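Open Day at Michiels, Zurndale: The Gallery

Door practice in the simulated house, from our January visit

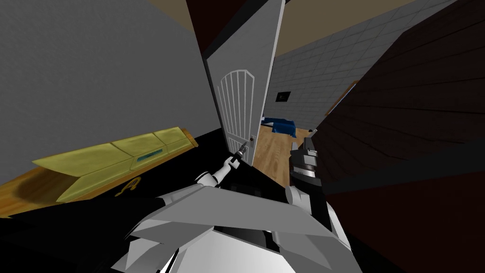 We had been looking forward to the Michiels open day ever since the card came through the club's mailbox in the fall, and I am happy to say that the drive over from Vosville was worth every mile of it, even with the detour by the river. Most of us went expecting motors and a bit of noise (I had packed earplugs, and so had my brother-in-law). The part I liked best took place entirely on a big screen in room 3066, where Rianne Dekker and her group showed us Custcombe, the make-believe house in which their robot learns its household chores. The job on the morning program was door handling. I had never given a door handle much thought in my life, but look how tiny the one on that white door is, with its reddish dot, and how close the tip of the gripper has come to it! I was also very taken with the arched pattern on the door, which reminded me of my grandmother's pantry, and I told Rianne so at greater length than she probably needed.

The rooms

Somebody took a good deal of trouble over this house. Through the doorway there's a tiled wall with a little dark picture hanging on it, and a rumpled blue piece of furniture on the floor that started a friendly argument in our row. I said couch, the lady beside me said bed, and we never did get it settled before the coffee came around. My own favorite is the yellow-olive cabinet with the teal handle, over by the gray wall. I would have that in my hallway tomorrow.

Two arms

The robot is white for the most part and has two arms, with the second one standing up just by the open edge of the door, all gray and black and white blocks. A boy in the front row wanted to know if it was right-handed or left-handed, which got a lovely laugh from the staff. Rianne told him it depends on the door, and then got up and acted it out for us using the real door of room 3066, first with one hand and then the other, and then with a coffee cup in the way. She has a real gift for that sort of thing, and I think she could have kept the younger ones happy until suppertime.

How the practice works

I wrote down as much as I could, so please forgive me if I have a detail crooked. Custcombe holds 88 different doors, and the robot meets them in all sorts of rooms and from all sorts of starting positions. The group ran 3000 practice tries in the week before we came. Every try is saved, the clumsy ones included, and people sit down afterward and go through the ones that went wrong to see where the hand ended up. Grasping the handle is one exercise, pulling or pushing the door is another, and getting the whole body through without bumping the edge is a third, taught separately. I asked if the robot gets bored, and was told very kindly that it does not, but that the people doing the reviewing sometimes do, and that there is a cookie tin for that purpose.

Thanks and odds and ends

The sign-in book had 120 names in it by the time we left, and I believe every one of those people was ahead of me in the soup line. The soup was leek and potato, and very good. Our thanks to Rianne and everyone at Michiels for their patience with us, to the front desk for finding Walter's glove, and to whoever thought of putting proper chairs with backs in the demonstration room, which our older members noticed and appreciated.

If you came along with us and have pictures of your own from the day, we would love to add them here. Bring them to the next meeting on a memory stick, or send them in the usual way, and do please put your name with them. There is also a gray umbrella with a wooden handle that came home in our car and doesn't belong to anyone who was riding in it. It's hanging on the coat rack at the clubhouse until its owner turns up.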